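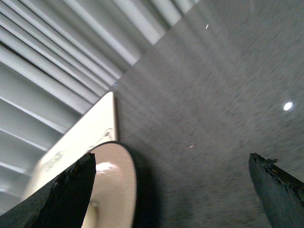 About Vadedton Workshop

Vadedton is a shared workshop for people who build small automation equipment on their own time. Members rent bench space by the month, use the common tools, and work on their own machines or on the house arm, Jillari. We are registered as a nonprofit company. We do not sell robots, and we do not take contract work.

How it started

The workshop grew out of a garage build. Ilse Bosman and Junpei Ueda had spent most of a winter on a tabletop arm and ran out of garage. They signed a lease on the present unit in December and moved in with one lathe, a drill press and the unfinished arm. The current membership agreement took effect on Thursday, March 15, 2018, and has been amended twice, both times over storage.

The unit is 853 square feet. It has separate circuits for the machine tools and the electronics benches. The arrangement dates from the first month, when starting the lathe reset every controller in the room.

What we work on

The house project is handling of ordinary kitchen items: cups, bowls, trays, lids. These are awkward parts for a two-finger gripper. Rims vary in thickness, glazed surfaces are slippery, and glossy material confuses a cheap camera under overhead light. A grasp that holds a straight-sided cup will often tip a bowl.

Jillari is the second arm. The first, Ogura, was retired after its shoulder gearbox wore out, and its base is now a welding fixture. Jillari has a parallel gripper and a small camera at the wrist. Payload at full reach is roughly 10 ounces. The limit is the elbow motor, and there are no plans to change it this year.

Control software is a member-written package called Iver. It handles motion planning, logging and the stop circuit monitor. It runs on a used desktop computer under the main bench. Source and wiring drawings are available to members on the workshop server. Old versions are kept, including the ones that did not work.

People

Ilse Bosman, mechanical. Gearboxes, bearings, lathe training.
Junpei Ueda, controls. Maintains Iver and reviews all changes to it.
Kaede Okabe, electronics. Motor drivers, cable harnesses, power supplies.
Sipho Naidoo, grippers and fixtures. Also orders stock.
Ohemaa Fiadzo, membership and safety sign-off.

Membership

There are 4 full benches and a waiting list. Evening access without a fixed bench is usually available. New members complete the safety sign-off before using any powered tool, and a separate one before running an arm. Prior experience is not required for the first. For the second, applicants should be able to read a wiring diagram and explain what the stop circuit does.

Arms run at reduced speed when anyone is within reach. The stop button is tested at the start of each session and the result is written in the log. Members who skip the test lose arm access for the month.

Visiting

Visits are by appointment. Write to Ohemaa through the contact form and say what you are building, what stage it is at, and whether it needs more than a standard wall outlet. Closed-toe shoes are required past the front desk. Parking is at the rear of the building, next to the loading door.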